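자주 묻는 질문 - 폐배터리 및 소형 가전 수거 서비스

안녕하세요. Nestwood 고객 안내 담당 Izzati Nugroho입니다. 저는 한국어를 나중에 배운 사람이라서 문장이 조금 딱딱할 수 있습니다. 이해가 어려운 부분이 있으면 문의 양식으로 알려 주십시오. 고쳐 쓰겠습니다. 이 페이지의 내용은 8월 1일부터 적용됩니다.

서비스 일반

Nestwood는 어떤 물건을 수거합니까?
저희는 사무실, 학교, 숙박 시설, 공동 주택에서 나오는 폐배터리와 소형 가전을 수거합니다. 건전지, 충전식 배터리, 노트북 배터리, 전동 공구 배터리, 전기 주전자, 헤어드라이어, 선풍기, 전기장판, 충전기와 전선이 여기에 들어갑니다. 냉장고, 세탁기, 에어컨 같은 대형 가전은 받지 않습니다. 대형 가전은 지방자치단체의 안내를 먼저 확인해 주십시오.

개인도 신청할 수 있습니까?
개인의 방문 수거는 아직 하지 않습니다. 다만 아파트 관리사무소가 단지 이름으로 신청하면 주민의 물건을 같이 모아서 내실 수 있습니다. 이 경우에 계약하는 쪽은 관리사무소이고, 청구서도 관리사무소로 갑니다.

서비스 지역은 어디입니까?
신청 양식에 우편번호를 입력하시면 가능 여부가 바로 표시됩니다. 섬 지역은 배 시간 때문에 날짜를 따로 정해야 하므로 전화로 상담해 주십시오. Asia 지역 다른 나라에 지점이 있는 회사도 한 계약으로 묶을 수 있는지 자주 물어보시는데, 현재는 국내 사업장만 계약할 수 있습니다.

수거함과 포장

수거함은 무료입니까?
정기 계약을 하신 곳에는 수거함을 무료로 빌려 드립니다. 한 번만 이용하시는 경우에는 보증금을 받고, 수거함을 돌려주신 뒤에 전액을 환불합니다. 수거함의 종류는 두 가지입니다. Cruzado는 배터리 전용의 작은 통이고, Benstead는 소형 가전을 넣는 바퀴 달린 큰 통입니다. 두 가지를 같이 신청하셔도 됩니다.

Cruzado 통에는 얼마나 넣을 수 있습니까?
안쪽에 표시된 선까지만 넣어 주십시오. 무게로는 5kg까지입니다. 선을 넘으면 뚜껑이 완전히 닫히지 않고, 뚜껑이 열린 통은 기사가 운반할 수 없습니다. 이런 경우에는 그날 수거를 못 하고 다음 방문일에 다시 가게 됩니다.

배터리 단자에 테이프를 붙여야 합니까?
네, 붙여 주십시오. 리튬 배터리와 9V 배터리는 꼭 필요합니다. 단자끼리 닿으면 열이 나고 불이 날 수 있습니다. 투명 테이프나 절연 테이프로 단자 부분만 가리면 충분합니다. 배터리 전체를 감으시면 종류를 읽을 수 없어서 분류하는 시간이 길어집니다.

부풀어 오른 배터리는 어떻게 합니까?
수거함에 넣지 마십시오. 누르거나 구멍을 내는 것도 위험합니다. 불에 타는 물건이 없는 곳에 따로 두시고, 전화로 "팽창 배터리"라고 말씀해 주십시오. 모래가 들어 있는 금속 용기를 가지고 방문합니다. 이 방문에는 추가 요금이 없습니다.

가전 안에 있는 배터리를 빼야 합니까?
손으로 쉽게 열리는 것은 빼서 배터리 통에 넣어 주십시오. 드라이버가 필요하거나 접착된 것은 그대로 두시면 됩니다. 저희 작업장에서 분리합니다. 다만 그대로 두신 제품에는 빨간색 스티커를 붙여 주십시오. 스티커는 수거함과 같이 드립니다.

물건을 깨끗하게 닦아야 합니까?
음식물과 물만 비워 주시면 됩니다. 전기밥솥 안의 밥, 가습기 안의 물, 커피 머신의 찌꺼기가 가장 많은 문제입니다. 겉의 먼지나 얼룩은 괜찮습니다.

요금과 일정

요금은 어떻게 계산합니까?
요금은 방문료와 무게 요금의 합계입니다. 소형 가전은 1kg에 300원이고, 건전지는 정기 계약 고객에게 무게 요금을 받지 않습니다. 방문료는 지역에 따라 다르므로 견적서를 확인해 주십시오. 무게는 작업장의 저울로 재고, 결과를 청구서에 같이 적습니다. 무게에 이의가 있으시면 청구서를 받은 날부터 두 주 안에 연락해 주십시오.

방문 주기는 바꿀 수 있습니까?
매주, 격주, 매월 중에서 선택하시고, 한 계약 기간에 두 번까지 바꿀 수 있습니다. 12월은 연말 정리로 신청이 많은 달입니다. 그래서 12월에 추가 방문이 필요하신 곳은 한 달 전에 말씀해 주시기를 부탁드립니다.

약속한 날에 기사가 오지 않았습니다.
죄송합니다. 먼저 문자 메시지를 확인해 주십시오. 도로 사정으로 늦어지면 문자를 보내게 되어 있습니다. 문자도 없고 오후 여섯 시까지 방문도 없었다면 저희 잘못이므로 그달의 방문료를 받지 않습니다. 건물 출입이 안 되어서 돌아온 경우는 여기에 해당하지 않습니다.

숙박 시설과 기숙사

객실에서 나온 전기장판과 침구를 같이 버릴 수 있습니까?
전기장판과 전기담요는 받습니다. 이불, 베개, 매트리스는 전기 부품이 없으므로 받지 않습니다. 전기담요는 조절기를 분리하지 마시고 선을 느슨하게 묶어서 Benstead 통에 넣어 주십시오. 너무 세게 접으면 안의 열선이 끊어져서 밖으로 나올 수 있습니다.

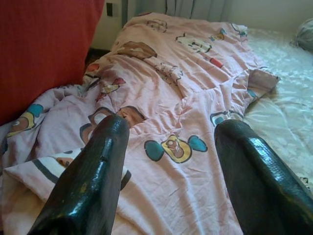 젖은 전기담요는 완전히 말린 다음에 내 주십시오. 통 안에서 다른 제품까지 젖으면 분류 작업을 하는 사람이 위험합니다. 급하게 방을 비우셔야 하는 경우에는 큰 비닐봉지에 따로 담고 "젖음"이라고 적어 주시면 받을 수 있습니다.

학생들이 방에 두고 간 물건도 수거합니까?
수거합니다. 그러나 물건의 주인이 누구인지에 대해서는 저희가 판단할 수 없습니다. 시설의 규정에 따라 보관 기간이 끝난 것만 내 주십시오. 한 번 작업장에 들어온 물건은 찾아 드릴 수 없습니다.

수거 후의 처리

물건은 어디로 갑니까?
먼저 저희 작업장에서 배터리, 플라스틱이 많은 제품, 금속이 많은 제품으로 나눕니다. 그다음 각각 허가를 받은 처리 업체로 보냅니다. 지난 계약 연도에 수거한 배터리 통은 모두 2,587개였습니다. 재사용이 가능한 제품이라도 저희는 판매하지 않습니다. 안전 검사를 할 자격이 없기 때문입니다.

저장 장치가 있는 제품도 넣어도 됩니까?
태블릿, 휴대전화, 디지털 액자처럼 개인 정보가 남을 수 있는 제품은 초기화한 후에 내 주십시오. 저희 기본 서비스에는 데이터 삭제가 포함되어 있지 않습니다. 삭제 증명이 필요하신 기관은 전문 업체를 이용하시는 것이 좋습니다.

처리 확인서를 받을 수 있습니까?
분기마다 이메일로 보내 드립니다. 종류별 무게, 인계한 날짜, 처리 업체의 이름이 들어 있습니다. 종이 원본이 필요하시면 신청하실 때 비고란에 적어 주십시오. 사업장이 여러 곳이면 사업장별로 나누어 발급할 수 있지만, 이미 합쳐서 발급한 확인서를 다시 나누는 데에는 영업일 기준으로 5일이 걸립니다.

계약을 중간에 끝낼 수 있습니까?
가능합니다. 다음 방문일 두 주 전까지 서면이나 이메일로 알려 주십시오. 위약금은 없습니다. 마지막 방문 때 수거함을 같이 가져갑니다. 수거함이 없어졌거나 깨진 경우에는 계약서에 적힌 금액을 청구합니다. 바퀴가 닳은 것과 색이 변한 것은 청구하지 않습니다.

여기에 없는 질문은 어떻게 합니까?
문의 양식에 사업장 이름과 고객 번호를 같이 적어 주시면 답변이 빠릅니다. 아직 고객이 아니신 분은 고객 번호 칸을 비워 두셔도 됩니다. 사진을 첨부하실 때에는 제품 뒷면의 라벨이 보이게 찍어 주십시오.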